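Home | Kitchen | Laundry | Floors | Kids' Stuff | Workshop

Cleaning tips I don't believe anymore

I keep a folder of tips readers send in, and most of them fall apart the first time you try them. Take vinegar on everything. It will shift hard water scale, fine. On a waxed table it dulls the finish, and you'll spend a weekend putting the shine back.

Ilona Lakatos wrote to say baking soda lifts any carpet stain. I tried it on coffee and on gravy. Both times I got a stain with powder in it. Cold water and a white cloth did more — blot, wait, blot again.

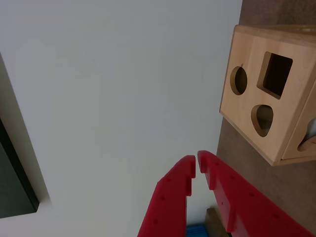
Wall marks are next. The melamine sponge does work, but it's fine sandpaper, and on flat paint it leaves a shiny patch that shows every evening when the lamp goes on. Try dish soap and a soft rag first, somewhere behind a door.

Then there's the walnut trick for scratched tabletops. You rub the nut along the scratch and it vanishes, supposedly. Mine got darker and a bit greasy, and was back in a week.

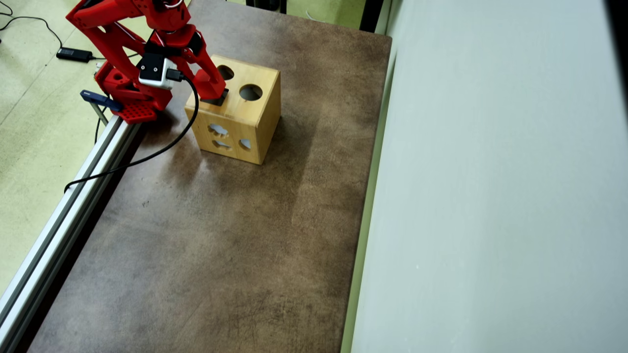 A wax filler stick costs more than a walnut and lasts longer. Match the color in daylight, and go a shade darker if you can't decide.

Wooden toys don't need soaking, whatever Pranab Amarasinghe's aunt told him. Water swells the grain and then the pieces stick. Wipe with a damp cloth and dry them right away.
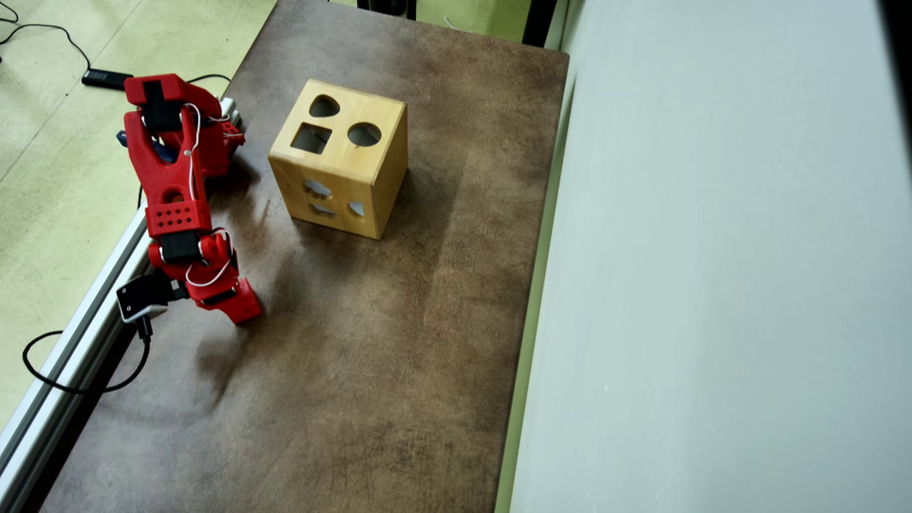 Issue 26, p. 6

As for oiling them, I'd skip it unless the wood looks chalky.

Recent tips
Does a dryer ball do anything?
Freezing candles: a test
Descaling a kettle without the smell
Drawer runners and bar soap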